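Notebook: Naltholm bathroom display, vanity tops and small items
2014-01-26 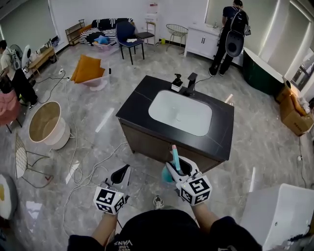

Vanity with the black top

Freestanding unit, dark brown body, black stone top, white rectangular undermount basin. Tap is matt black, set at the far edge with the soap dispenser next to it (white, black pump). Job for this unit is to work out where the loose bottles live so that the top can be wiped in one pass.

Tried three layouts.

Layout A: everything along the far edge beside the tap. Looks right, but the cloth has to go round each base and the strip behind the tap gets missed. The thin black cable behind the tap runs off towards the back of the room and catches the cloth as well. Clip it down or reroute. Not done yet.

Layout B: bottles at the near front corner. Easy to reach. The small one with the pink cap and light blue body is light enough to go over if the edge of a towel touches it. Rejected for anything that narrow.

Layout C: soap dispenser stays by the tap, all else in a shallow tray to one side of the basin. Tray lifts off, top is wiped, tray goes back. Keeping C for now. The tray is the Kallio one and it is slightly too deep for the short bottles, labels end up hidden.

Stone top

Leveck cleaner, 2 capfuls to 2,000 ml of water, as on our own mixing card. Left for 40 seconds, wiped, buffed with a dry cloth. Water marks show more on black than on the pale samples. Undiluted cleaner left a dull patch on the offcut, so do not use it neat on this stone. Check the offcut again in daylight before writing that up as permanent.

Undermount edge: residue collects at the joint between basin and stone. Flat cloth does not get into it. Soft brush does. Sealant there is Lukard, grey tube, batch not recorded.

Floor

Glossy grey, marble pattern. Shows footprints from any low angle. Mop last, working back from the window side past the green bathtub. Move the cardboard box first.

Things out of place

White basin on its side on the floor with the two orange cushions. Cushions to the striped sofa, basin to the shelf unit. The pinkish basin on the sofa, with the blue items in it, needs sorting before the cushions go back. White wire chairs can both go at the back wall. The bench on the left still needs clearing, leave the fan where it is.

Timing

Layout C, full clear and wipe of the top including the basin edge: 17 minutes at the first attempt, most of it on the joint. Repeat with the brush to hand from the start.

To do

Cable clip.
Shallower tray, ask Lukard for sizes.
Offcut in daylight.
Same trial on the white cabinet vanity at the back wall. The large mirror behind it will need covering or it will be splashed.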